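Paper cups for a tabletop activity day – which kind, and how do I keep them from tipping?

Posted in Crafts & Activities > Party and club ideas

Hi everyone! I'm putting together a paper cup afternoon for the kids' club my sister and I help with, and I am so excited about it. The plan is simple games on one big table: stacking towers, "which cup is the bean under," moving cups with a balloon, and a relay where you carry a cup on the back of your hand. We have 16 kids signed up, ages six to ten, and a long white table that's nice and wide but a bit worn.

I did a trial run at home with a bag of leftover cups and had mixed luck. The thin ones fall over if you so much as breathe near them, and once one goes down it rolls off in a curve and takes a friend with it. My sister thinks heavier cups will fix everything. I think the table matters too. I'd also love to know if plain cups are better than printed ones, and how many to buy without ending up with a closet full.

Any tips welcome, including games I haven't thought of!

Fatima Okonkwo

2 replies so far, sorted by oldest

Oh, I love this kind of afternoon! I've run cup games at our library in Brikach for years and they never get old. You're both right, by the way. Cup and table each matter.

On cups: get the plain paper kind in a medium size, the sort you'd use for coffee. Little water cups are too light and the very tall ones have a narrow bottom for their height. Press down gently on the rim before you buy a lot of them. If it folds right away, it will fold in a six-year-old's fist too. Plain is better than printed for the bean game, because kids are sharp and will spot that the flower is a bit higher on one cup. For towers it doesn't matter at all.

If you can, buy two shades. I use a tan one and a white one, and it opens up so many games. Teams, checkers, patterns, "flip every white cup before the other side flips them back." That last one is pure joy and very loud.
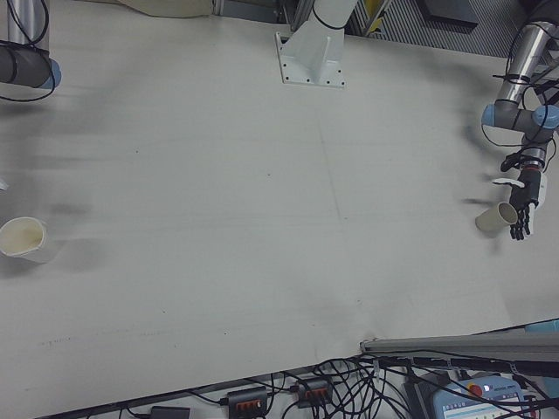

Aminu Bashir
Posted Jan 6, 2025 | Member, Brikach | 23 helpful votes

A white tabletop like this one makes a good base for two shades of cup, the beige standing up and the white one tipped over with its open end facing out. Even a pale cup is easy to pick out against it, and a few scuffs and specks don't hurt the game one bit. Do look for any line or join running across your own table, though. Run a fingertip over it. If you can feel a ridge, build the towers to one side of it, and keep the line itself for a boundary in the team games. Kids like a real border!

For the tipping, these all worked for me:

Wipe the table and dry it completely. A damp patch makes the bottom of a cup go soft.

Put a spoonful of dry rice in the cups that need to stand still, such as goal markers. Leave the rest empty.

For towers, start with the open end down. The wide rim sits flat and you get a much steadier first row. My record with a group is 10 rows, and the cheering was something.

Keep cups a hand's width in from the edges. They roll in an arc when they go over, as you noticed, and that gives them room to come back around.

As for how many, I plan on nine cups for each child and I haven't run out yet. Crushed ones go in a separate bag, and the good ones nest inside each other and go back on the shelf for next time. Keep a stack of fresh ones in reserve, still in the sleeve, or they will all come out in the first five minutes.

One more game for you: "quiet cups." Everybody sits around the table and passes a cup from hand to hand with a coin inside, and if it rattles, it starts over. It's wonderful right before parents show up. I did it last November with a group who had been bouncing off the walls and you could have heard a pin drop.

Please come back and tell us how it goes!

Tetteh Ayaaba
Posted the same evening | New member

Tablecloth. Put a tablecloth on it and they don't roll as far. We did ours with a cotton one and some clips from the kitchen drawer.

Also you can draw faces on the cups first, that kept mine busy for ages. Markers only, crayon doesn't take.

Comment from Fatima Okonkwo: Thank you both! I'm going with two shades, and the coin game is definitely in. Tetteh, does the cloth make the towers wobbly, or is it fine if you pull it tight?

Comment from Tetteh Ayaaba: Bit wobbly yes. Take it off for towers.

Comment from Aminu Bashir: Agreed, bare table for towers – and save the cloth for the balloon game, it's great there.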